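3.2 Collecting the bin task

By January our club had a humanoid that could stand, squat and not much else, so for the second half of the course we gave ourselves one job: get it to deal with things in a plastic bin on the floor. I was on the data team, and I'll admit I thought we'd be done in a week (we were not!). We recorded 176 episodes in the end, all of them in the carpeted room at Codham where the club meets, and I drove a good share of them myself.

Each episode starts with the robot standing right up against the bin. The driver picks a target, brings one arm over and tries to finish inside 75 seconds. We let people swap targets between runs but never in the middle of one, which caused some grumbling. Figure 4 is from the robot's own head view, with the right arm down in the bin over the cardboard boxes and the left hand open and out of the way.

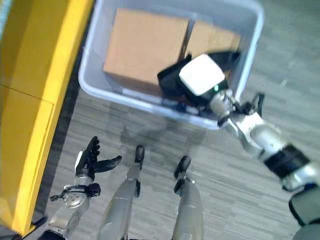

Figure 4. Bin task, head view. Right arm with gripper, left arm with fingered hand.

Why did we let students drive the robot by hand before training anything? We wanted the policy to learn from the same kind of motion it would later have to make, and a person at the controls was the quickest way we had to get that.

Driving is harder than it looks, by the way. Reaching down past the rim means you lose your sense of depth right when you need it, and most of us came in too low on our first tries. After two sessions people slowed down on their own and the runs got a lot cleaner. We dropped 28 episodes where the driver quit early or the recording stopped, and kept the clumsy ones that still finished, on the theory that a little fumbling is good for the policy to see.

For labels we used Harkeo, a small tool written by last year's club, and marked three moments per episode: start of reach, first contact, and arm clear of the bin. Labeling took almost 660 minutes, mostly spent arguing over first contact. The training setup is in Section 3.3.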